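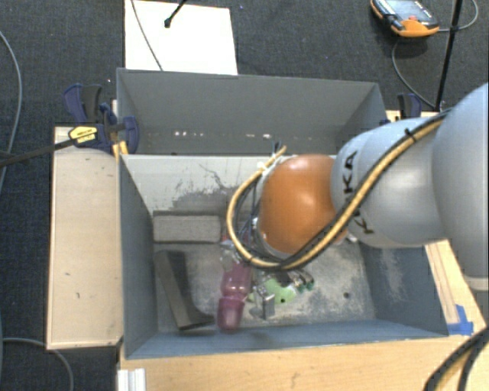 A gray bin, with a pink-purple bottle and other small goods on the floor of it.

Item Sorter and Bin Attendant (2 openings)
Steltine Household Goods, Larkel Street building
Posted 3/7/18

Steltine is hiring two people to sort small household goods and keep the sorting bins in working order. The jobs are hourly, on site, and open to people with no experience in this kind of work. Pay is $17 an hour, paid every other week.

What we do here

We take in mixed small goods from stores and mail-order sellers. Most of it is overstock, returned items, and items that have lost their outer packaging. Plastic bottles, sponges, brushes, trays, cutting boards, food containers, closet organizers, bath items, and small tools all come through the building. They arrive mixed together. Our job is to get them apart, check them, wipe them down, and send them on to the right shelf or the right box.

Goods that can be sold again go to our outlet store, Jidora, or back to the company that sent them. Goods that are usable but not in a condition to sell are boxed for Ponce, which is our bulk program for schools and shelters. Anything broken or leaking is set aside for disposal.

The bins

You will spend a good part of the shift at the bins, so you should know what they are like. They are open on top, with gray painted panels and walls that slope down to a flat floor. Items go in a few at a time and lie wherever they land. A bottle may end up next to a flat board or a block of something. You pick items by hand from the side of the bin, look each one over, and place it in the correct tote.

The floors get dirty. Dust comes in with the goods, and hard edges leave scuffs in the paint. We do not expect the paint to look new, but loose dust gets onto clean items and then those items have to be wiped again. Cleaning the bins is half of this job and we would like applicants to take it as seriously as the sorting.

Your duties

Sorting
- Remove items from the bin and place them in totes by type.
- Check bottles and other containers for cracks, missing caps, and leaks.
- Check flat items such as boards and trays for chips, warping, and sharp edges.
- Pull out items that belong in sets and hold them on the match shelf until the other pieces turn up.
- Write a short note on the tag when you are not sure what an item is. "Long black piece, maybe a shelf part" is fine. A guess written as a fact causes trouble for the next person.

Cleaning
- Empty the bin fully before cleaning. Do not push items to one side and wipe around them.
- Brush loose dust to the low side and vacuum it out, including the corners where the sloped walls meet the floor.
- Wipe the walls and floor with a damp cloth and let them dry before the next load goes in.
- Report peeling paint, loose panels, and any new holes on the bin sheet.

Packing
- Pack checked goods in boxes for Jidora or Ponce.
- Put heavy and flat items at the bottom and bottles upright.
- Label each box on the top and one short side.
- Stack finished boxes on the pallet with labels facing out. Boxes are not to weigh more than 50 pounds.

General
- Sweep your area at the end of the shift.
- Restock cloths, gloves, tags, and tape.
- Help at the receiving door when a truck comes in. This happens most mornings.

What you need

- You must be 18 or older.
- You must be able to stand for most of a shift, with breaks.
- You must be able to lift boxes of up to 50 pounds. Team lifts are allowed and a hand truck is available.
- You must be able to reach over the side of a bin and pick up small objects many times a day.
- You must be able to read labels and tags in English and write short notes.
- You need to tell similar colors apart well enough to match lids to containers. If you have a color vision problem, tell us and we can place you on packing instead.
- Closed-toe shoes are required. We supply gloves, aprons, and dust masks.

Helpful but not required

- Past work in a stock room, thrift store, laundry, or warehouse kitchen.
- Some practice with a handheld label printer.
- Spanish or Vietnamese.

Hours

There are 3 shifts: early, middle, and late. One opening is on the early shift and one is on the late shift. The middle shift is full right now. Please say on your application which one you want, or write "either" if you have no preference. Overtime is offered before the holidays and in June, when the school orders go out. It is optional the rest of the year.

Meal breaks are unpaid and rest breaks are paid. There is a break room with a refrigerator, two microwaves, and lockers. Bring your own lock.

Pay and benefits

The starting rate is $17 an hour. The late shift pays a small extra amount per hour, and the office will tell you the current figure when you interview. New employees are reviewed after three months. Health coverage and paid time off start after the review. All employees get a discount at Jidora from the first day.

Training

Your first week is spent with another sorter. You will work one bin together, then work a bin on your own with someone checking your totes. Most mistakes in the first week are with odd parts that have come loose from something larger. There is a binder at the sorting table with pictures of the common ones, and you are free to use it as often as you like.

Cleaning is taught on the second day. Please wear clothes that can get dusty.

How to apply

Fill out the form at the front office on Larkel Street or ask for one by mail. A resume is welcome but you do not need one. List your last two jobs if you have had them, or a teacher or other adult who can speak for you if you have not.

We will call people for a short interview and a tour of the sorting room. During the visit we will ask you to sort a small tote of mixed items and talk us through where you put them. It is not timed. You may ask questions while you do it.

Both jobs stay open until filled. If you applied with us last year and want to be considered again, please fill out a new form, as the old ones are not kept.

Steltine is an equal opportunity employer. If you need a change to the application or interview because of a disability, tell the front office when you pick up the form.

Other openings and notices
Delivery Driver, Jidora outlet
Tote Repair and Paint, part time
Ponce program: how schools can request a box
June overtime sign-up for current employees
Directions and parking, Larkel Street building

This site uses cookies to remember your settings and count visits. By continuing to use the site you accept this. Cookie settings

Contact the front office | Privacy | Accessibility
© 2018 Steltine Household Goods. All rights reserved.
Back to top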